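Home Help Corner > Furniture and Wood > Tables

How do I live with a wooden dining table without ruining it?

porchlight_and_pie
Asked on a Monday

Hello everyone, and thank you in advance for reading what is probably going to be too long a message. We finally replaced the glass dining table we had been putting up with since before the kids, and we bought a light wood one from the Wurkimley outlet over in Vilby. It was $382 marked down from something scarier, and I love it. I keep walking past it just to put my hand on it.

My trouble is that I have never owned a real wood table and I am already nervous about it. The outlet told us it was "finished with a natural oil" and that was the end of the conversation. The paper that came in the box says to wipe with a damp cloth and avoid standing water, heat, and direct sun, and I can tell you right now that our dining room offers all three. We have two children who do their homework, their painting and most of their arguing at that table. There's also a big window on the west side, and by late afternoon the sun comes right across it.

Last week somebody left a glass of ice water out overnight and now there is a whitish ring. I rubbed it with a dry cloth, and then (please don't scold me) with a little dish soap, and it got slightly dull in that spot. So, does the ring come out? Should I be oiling the whole thing, and how often? And is a tablecloth a good idea or does it just trap things underneath? My mother-in-law says to use mayonnaise, which I would love an outside opinion on.

I don't need it to look like a showroom. I would just like it to still be a nice table when the kids are grown. Thank you!

butterbean_and_co

Mayo works, I've done it. Leave it on overnight and wipe it off in the morning. You can also just put a bowl over the spot. We've had a ring under our fruit bowl since forever and I forget it's there.

old_porch_swing
Marked as most helpful

First of all, congratulations on the table! I refinished furniture on the side for a good many years, mostly for neighbors and for a little secondhand place on Aliyu Street, and the people who worry like you do are generally the ones whose tables turn out fine. The dish soap did no great harm. It took a bit of the oil off with it, and that's why the spot looks dull, so please stop feeling bad about it.

A white ring nearly always means the moisture is sitting in the finish and hasn't gone down into the wood. Dark rings are the ones that have gone deep. Yours is the easy kind. Lay a clean cotton dish towel over the ring, set an iron to low with the steam turned off, and pass it over the towel for a few seconds at a time, lifting to check as you go. Don't park it. If the ring fades, keep at it patiently, and if it hasn't changed at all after several passes, stop there and let the table sit for a few days before you try anything else. Some of these rings fade by themselves while you're busy fretting about them.

As for the mayonnaise, your mother-in-law isn't wrong exactly. It's the oil in it doing the work, and plain oil will do the same job without smelling like a picnic. I wouldn't use cooking oil on the whole top, though, as it can turn sticky and go a bit rancid on you over a warm summer. Get a proper table oil. The outlet ought to be able to tell you what they used, and it's well worth the phone call, as it's always easiest to put the same thing back on. If they can't tell you, I've had good luck with Flosonance, the clear one, on pale woods. The tinted one will warm up the color more than you'd expect, so read the can.

Whatever you buy, try it on the underside first and give it a full day to dry. Then clean the top with a barely damp cloth, let it dry all the way, and wipe the oil on thin, along the grain. Thin is the part people get wrong. You want it to look as if you were stingy. Wait the time it says on the can, buff off everything that hasn't soaked in, and do it again the next day. Two thin coats will do you far more good than one generous one, which stays tacky and collects every crumb in the house. And spread the oily rags out flat outdoors to dry when you're done - a balled-up rag in the trash can catch fire by itself, and I'm not saying that to be dramatic.

How often depends on how you live. Put a few drops of water on the top. If they bead up, leave the table alone. If they soak in and leave a darker patch, it's thirsty. With your two at it every day, I'd guess you'll be oiling it a couple of times the first year and then less after that.

Tablecloths are fine for supper, but take the cloth off afterward and let the wood breathe, and please don't use the vinyl kind with the fuzzy back. They can stick to an oiled finish in hot weather. For painting and homework I like a big sheet of brown paper taped to itself underneath, or one of those wool felt desk pads.

The window is the harder thing. Pale wood changes color in the sun no matter what you put on it, usually toward yellow, and anything that lives in one spot will leave its outline. Move the fruit bowl around. Turn the table end for end every so often so it colors evenly, and pull the curtain in the late afternoon if you remember. I rarely remember.

Ours is a pale wood too. We wipe it down after supper and otherwise don't fuss over it much.
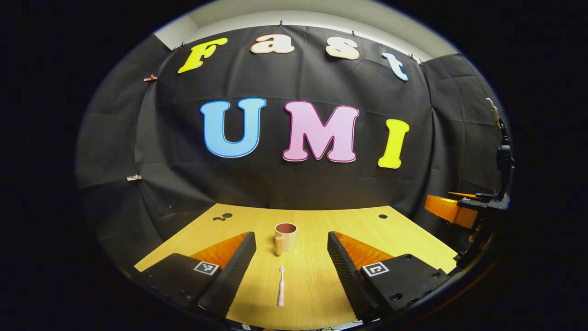
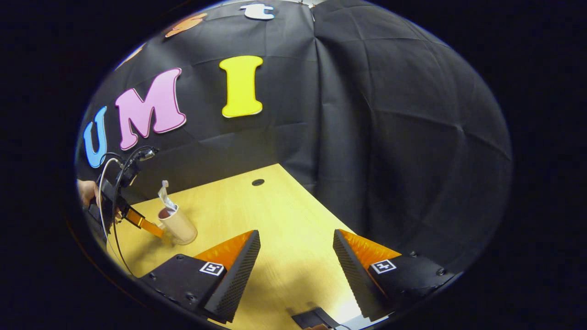 A pale yellow top with a fine grain in the first one.

Write back and let us know how the ring does with the iron. And do call the outlet before you buy anything, even if you have to sit on hold.

porchlight_and_pie

Oh my goodness, thank you, this is so kind. I did the iron over a towel during nap time and the ring is nearly gone! There's still a faint curve if I crouch down and look at it sideways, but I'm going to let it rest like you said. I'll call the outlet tomorrow about the oil. The mayonnaise is staying in the fridge, but I'll tell her she had the right idea.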